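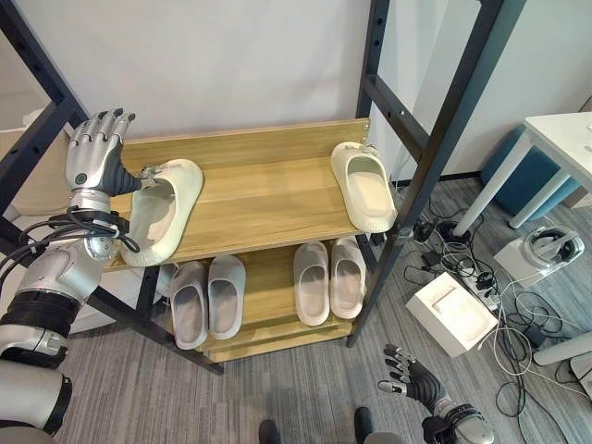 The rack in the hall, cream pair on the top shelf, grey and beige below.

Search the archive
Enter keywords
All lists

Re: shoe rack and house slippers
2 April 2023

Hello all,

Sorry for the slow answer. I have been away at Clerville and only read the thread last night.

Roos Martens wrote:
> We are doing up the hall at Porau before the June lets and I have
> been asked to find a rack for the house slippers. At the moment they
> live in a basket by the door and every guest tips the lot out to find
> two the same. I remember you had something low with two shelves. Is
> it still in one piece? Does it mark the wall? And do you keep the
> pairs in any order or do people just put them where they like? I was
> looking at the closed cupboard from Verstraete but it seems a lot of
> money for slippers.
> Roos

Yes, still in one piece. It is the two-tier one, wooden shelves in a black metal frame. Ours came from Jallum. I put it together on the hall floor and the only trouble was that I did up the bolts too tight on one side and had to slacken them all off again to get the upper board to lie flat. Leave everything finger tight until both shelves are in.

On the wall, no marks so far. The upper board has a slightly raised lip along the back, so the slippers stop there and don't rub on the paint. I would still wipe down behind it twice a year. You get a line of grit along the skirting whatever you buy.

The depth is the one thing I would check. A slide pushed in toe first can still hang a little over the front of the top board at the heel. It doesn't bother me, but if your hall is narrow people may catch them with a bag as they go by. Take one of your largest pairs with you and a tape measure. I can't find the leaflet with the sizes in it.

As for order, we go by colour. Cream on top, then light grey on the left and beige on the right underneath. Toes to the wall. We have kept to that since the second winter. Before that we sorted by size, and it never lasted past the first evening, because you have to pick a slipper up and turn it over to read the size and most people won't. With colours they can see where the gap is. The grey and the beige are easy to tell apart in daylight but the lower shelf is shaded by the upper one, so if your hall is dark get two colours that are further apart than ours.

The slides themselves are the thick moulded kind, all one piece with a wide strap. I wash them in the sink with washing-up liquid and an old nail brush and stand them on their sides to drain. Don't put them on a radiator. I lost a pair that way. The cream ones show every mark and I would not buy cream again, though guests do seem to go for them first.

I looked at the Verstraete cupboard when we were choosing. It is well made, but with the doors shut there is no air in it and damp slippers would smell. You would also have the doors opening across your passage. I'd keep the money for the coat hooks.

If you want to see ours before you decide, come over any afternoon. I am in most days until 18, and the key is in the usual place if not.

Does anyone else on the list have a rack with three shelves? I may need one for the back door, for boots.

Regards,
Hilde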